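Household Notes: Getting a Home Ready for a Curfew or Border Closure

Updated 2018-08-07

These notes cover the practical side of an emergency order: a night curfew, a closed border crossing, fuel limits or a partial call-up of reserves. They assume a household in its own home with the utilities still working most of the day. Local instructions take priority over anything on this page.

Read the order first

Emergency orders differ in scope. Print the full text as published and mark four items: the area covered, the hours, the exemptions and the expiration date. Tape the marked copy inside a kitchen cabinet door. Recheck the official version after every extension. Hours are often changed without a change to the title.

If your district is split between two zones, as Drurkness was in October, write down which zone contains your home, your workplace, the school and the nearest pharmacy. Travel between zones may require a permit even in daylight.

Papers

Keep originals in one flat, zippered pouch: identity cards, birth certificates, the deed or lease, vehicle registration, vaccination records and military service documents. Put copies in a second pouch stored in another room. Photocopies made on a laser printer hold up better in damp conditions than inkjet copies. Do not laminate originals — some checkpoints and offices will reject them.

Water

Store 6 gallons per person in food-grade containers. Fill to the shoulder, cap tightly and date each one with a grease pencil. Keep containers off bare concrete and away from fuel or solvents. Opaque containers slow algae growth.

A bathtub can hold wash water. Check the drain plug by filling the tub a few inches and marking the level with tape. Return after two hours. If the level has dropped, replace the plug.

Windows and light

Where an order includes blackout rules, ordinary curtains are seldom enough. Cut heavy cardboard to the inside dimensions of the window recess and cover the room side with dark cloth. Overlap the edges with removable tape. Check from outside before curfew, with the indoor lights on.

Do not seal every window. Rooms with a gas stove, a boiler or a paraffin heater need ventilation at all times.

Power

Add up the wattage of the devices you need in an outage. A radio, two phone chargers and one lamp will run a long time on a small battery unit. A 1000-watt kettle will drain it quickly. Heat water on a camping stove placed outdoors.

Before relying on any backup unit, switch it off, unplug it and inspect its fittings. Look for cracks, discoloration and anything loose in its seat. Wipe with a dry cloth only.

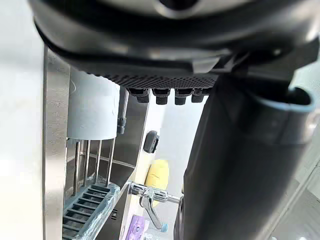
Four short black cylindrical connectors in a row.

Radio

Keep one battery-powered receiver and write the frequencies for the national and regional stations on the case. Remove the batteries between uses. Mobile networks may be restricted near military sites, so agree on a fixed time and place for the household to meet.

Cash and fuel

Hold small bills. Card terminals depend on the same networks as phones. Do not store vehicle fuel indoors or in drinking water containers. Keep the tank above half and park facing the road.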